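Search this site
Search
Go

About Flisura Cookery School
2023-01-08
By Chanida Yensuk
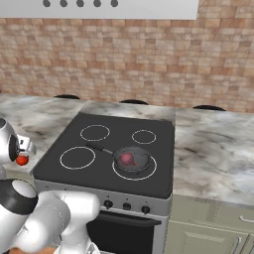 Prospectus, page 7

Flisura is a small cookery school teaching Thai home cooking to adults. Wiroj Phromma and I opened it in a rented room behind the Hukport bakery, with one long bench and a gas ring we had to share. We moved to our present address on Bomside Road three years later and have stayed there.

Most of our students have never had a lesson before. They come to learn how to cook a curry from a fresh paste, how to steam rice properly and how to balance salt, sour and sweet without measuring everything. We teach in English, and the recipe sheets are printed in English and Thai.

Classes are kept to seven people. Each student has their own board, knife and pestle and mortar, and cooks every dish from start to finish. Wiroj takes the evening classes and the fish and seafood days. I teach the beginners' course, the vegetarian course and desserts.

The beginners' course runs for six weeks and costs 600 pounds, including all ingredients and a folder of recipes. Single days are priced separately and listed on the courses page. A deposit is taken when you book and the rest is due a fortnight before the first class. If you have to cancel before then, we return the deposit in full.

We buy our herbs, chillies and galangal from Chaiyaporn, a family grocer who has supplied us from the beginning. Vegetables come from the market on the morning of the class, so the menu sometimes changes – morning glory may turn into spring greens in winter. Please tell us about allergies when you book. Fish sauce and shrimp paste are used in most classes, but the vegetarian course is taught without either.

The school library has grown a good deal. It holds cookery books in both languages, some of them given by former students, and anyone on a course may borrow two at a time.

In November we started a Saturday-style lunch for past students, with shared dishes and no teaching. It will continue this year, and dates are sent out with the newsletter.

To ask about a place, ring the school on extension 3325 or write to the office at Bomside Road.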